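August, evening

Laundry took up most of the afternoon again. I had let it go for too long and the basket in the hall was full to the point where the lid sat on top of the pile and did nothing. Two loads, one light and one dark. The light one went in first, and I read the Gulerel bill while it ran. They want 75 for the quarter, up a little. I paid it and wrote the date on the back.

I don't iron if I can help it. I smooth things out by hand on the gray seat in the front room, which is wide enough for a shirt and a good height if I sit on the low stool. My back complains less there than at the kitchen table. The floor was swept before I started so that nothing would pick up dust if it slid off.

The towels were quick. Socks I left for later and then did after all, while I was on the phone with the garage. The Aveo needs a new battery and they will take it in the morning. The price is 300 with the labor. I said yes.
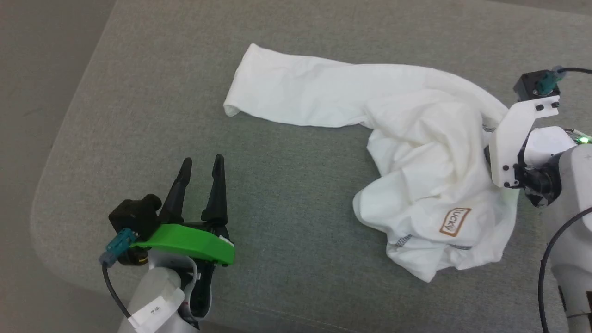
The white long-sleeved shirt with LUCKY on it is the one I always leave for last. The fabric is thin and it will not stay where I put it. I get one sleeve flat and the rest bunches up. My way is to do the sleeves first, then pull the hem straight, then turn the whole thing face down and fold the sides in. In the store they do it with a board. I thought about buying one from Clutness last winter and decided I have enough objects in this apartment.

It is a good shirt. I wear it to bed more than I wear it outside, but I want it for the trip, because the evenings at the lake get cool even this month. It goes in the small bag with the gray pants and two T-shirts.

Dinner was soup from yesterday and the end of the bread. After that I read another chapter of the Kolář book and didn't get far with it. My place is marked with the Gulerel envelope.

Still to do: the dark load is on the rack and has to come in before I go to bed. Sheets tomorrow. Buy detergent, the big box. Call the garage if they haven't called by noon.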